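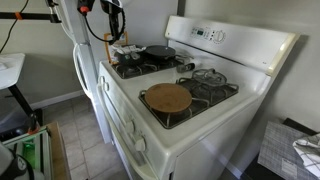
Tania Akanda told me before I had even set down my bag that most of what goes wrong with a kitchen robot starts as dirt, and that if I wrote down only one thing all morning it should be that. I did write it down, and then I wrote down a good deal more, as she is generous with her time and I am slow with a pencil.

Posted in April by the Bremlow Letter

She looks after one machine, a wheeled robot with two arms that everybody at the Bremlow house calls Stando. It works in a real kitchen with a white gas range, a refrigerator and a tile floor, and its job is to practice the small chores that the rest of us do while thinking about something else. It moves a lid from one place to another, or picks up a towel and puts it down again. Tania's job is to have it ready to do that every morning, and to have it back in one piece every night.

I asked her how the day begins, and she laughed and said it begins with a damp cloth.

"People expect me to say a laptop," she said. "I do get to the laptop! But first I wipe the finger pads and the wheels, and I look at the camera lenses with a little flashlight. A kitchen puts a film on everything. You know how the top of your refrigerator feels if you haven't been up there in a while? The pads get like that, only faster, and then the gripper can't hold a glass lid by the knob."

The glass lid came up several times while we talked. She is fond of it and she dreads it. The cameras can see straight through glass to the burner grate behind it, so a small error in where the robot thinks its hand is will show up on the lid long before it shows up on something plain and solid like a round wooden board. She uses the two of them as a kind of morning test, the board first and then the lid. If Stando manages the board and fumbles the lid, she goes looking for an alignment problem. If it fumbles both she checks the pads again, and then she checks whether somebody has bumped the base.

Somebody has usually bumped the base. The Drarnen wheels under it are good wheels, she said, and she has nothing against them, but grout lines are hard on anything that rolls, and crumbs find their way into the hubs. Every so often she jacks the whole thing up on two blocks and picks the hubs clean with a wooden skewer. (I asked if there was a proper tool for it. There is. She prefers the skewer.)

The alignment itself takes 40 minutes when it goes well. She parks Stando at its mark, sends both arms to the home position, and has each hand touch a set of small raised dots on a metal plate. The software works out how far off each touch was. She will live with an error of up to 2 millimeters, and past that she starts over. I watched her do it, and it is quiet, patient work, with a fair amount of leaning down and squinting. At one point she stopped, went back to the keyboard, and ran the left arm again without saying why. When I asked, she said she hadn't liked the sound of it.

"It's a drier sound," she said. "The elbow, when the belt is getting tired. I couldn't describe it to you any better than that. My mother could tell you about her sewing machine the same way."

That elbow has a history. In the winter the left arm began to sag a little whenever it was stretched out over the stove, and she spent a long while blaming the software, then the motor, then herself. The arm had logged 3648 hours by then. When she finally took off the cover she found the belt worn smooth along one edge, and a bracket that had been put in with one washer too few. She ordered a new belt from Pattinasarany, the supplier they use for most of the small parts, and did the swap herself on the dining table with a baking sheet under her to catch the screws. There are 5 of them and they are all different lengths, which she still considers unkind.

"I drew a picture of the cover on a paper plate and stuck each screw through the plate where it belonged," she said. "I kept the plate. It's in the drawer if you'd like to see it."

I did like to see it. It is a very good plate.

I wondered whether all of this could be done on a clean bench somewhere, with the machine brought in for checkups like a car, and she thought about it for a while before she answered. Some of it could, she said, and the belt probably should have been. But a robot that is perfect on a bench can be hopeless by the stove, where there are cables to watch and cookware crowding the grates and cloths that go wherever they please. She likes to tune it in the room where it has to work. Before any run she also checks that the gas is shut off at the valve, even on days when the burners aren't part of the plan, and she says it out loud so that anyone else in the room hears her.

We had coffee at the end, a little away from the machine, and she told me she's hoping to write up the belt change properly so that the next person won't need a paper plate. She has got as far as the second screw.

Comments

gratefulbaker: Loved this. I fix espresso machines and the part about the drier sound made me call my husband in to read it. You really do hear it first!

M. in Bremlow: Does she grease the belt side at all or leave it bare? We had one squeal for a month and I was told two different things.

Tania Akanda: Leave it bare, M. Grease just collects flour. If it squeals, check the tension before anything else, and see whether the pulley is sitting straight.

oldtoolbox: A skewer is the proper tool.

Contact the Bremlow Letter | Copyright the Bremlow Letter, all rights reserved | Back to top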